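Plutoser press release corpus: README

Version of 19 Sep 2022
Maintained by Teodor Hovland and Dalal Nseir

Plutoser is a set of public relations texts paired with the news stories that ran after them. It was built to measure how much wording passes from a release into print. Each record holds one release, zero or more matched stories, and a set of labels for tone, source type and quoted speech.

Contents

releases.csv: one row per release, with issuer type, subject line, body text and date of issue
stories.csv: one row per matched story, with outlet type, headline, body text and release key
labels.csv: hand labels, one row per release and labeler
splits/: key lists for train, dev and test

The corpus has 3,000 releases. Stories are matched if they ran within 9 days of the release and share at least one quoted sentence or two named parties. Matches made on named parties alone carry the flag weak_match = 1. Leave these out when computing overlap scores, or report them apart.

Text cleaning

Boilerplate at the foot of each release ("About the company" and contact lines) was cut and stored in the field tail. Phone numbers and email addresses were replaced with tokens. Curly quotes were made straight. Line breaks inside paragraphs were removed, but list items keep theirs. Headlines in all capitals were left as found.
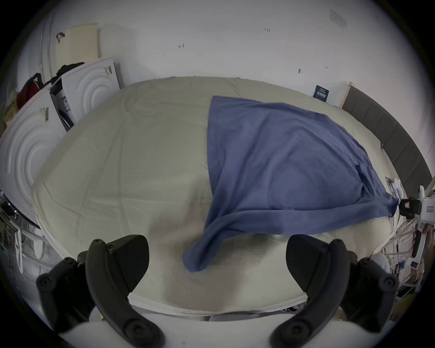
Ieuan Lougher: The tail field is empty for a good number of the Brodport releases, and the company blurb is still sitting in the body. It pushes the overlap score up wherever a paper copied the blurb. Could the cutter look for "Notes to editors" as well?

The cutter now looks for "Notes to editors", "Editor's note" and "Background" when they stand alone on a line. Records changed by this fix have tail_rule = 2. Scores from the April build should not be compared with scores from this one.

Labels

Tone has four values: neutral, promotional, defensive, apologetic. Labelers saw the release text only, with the issuer's name hidden. They did not see the matched stories. Where two labelers differed, Sigrun Sjöberg made the final call, and both first choices are kept in labels.csv. The pair most often confused is neutral and promotional, mainly in product notices and staff appointments.

Quoted speech is marked by span. A span starts at the opening quote mark and ends at the closing one, with attribution left outside. Quotes split by an attribution count as two spans joined by the same quote_id.

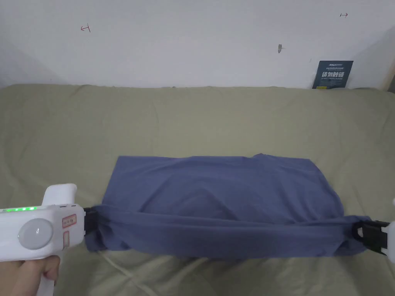

KNOWN ISSUES

- Releases issued in more than one language appear once, in English. The other versions were dropped.
- Roughly 90 stories are wire copy printed by several outlets. They share a wire_id, but each has its own row.
- Dates in the Trorkeo batch are dates of upload, so the match window may be off for those rows.
- The issuer type "agency" covers both agencies writing for clients and agencies writing about themselves.
- The Amundsen subset has no subject lines. The field is blank, and scripts that expect text there will fail.

Use

The corpus is meant for work on text reuse, framing and source attribution. It is a poor fit for judging single outlets or writers, and outlet names are left out for that reason. Short news briefs often repeat a release word for word by design, so filter on story length before drawing conclusions about copying.

Changes and contact

Report errors with the release key and the field name. Send label disputes to Leif Skjelbred with the span quoted in full. Fixes go into the next build and are listed in changes.txt.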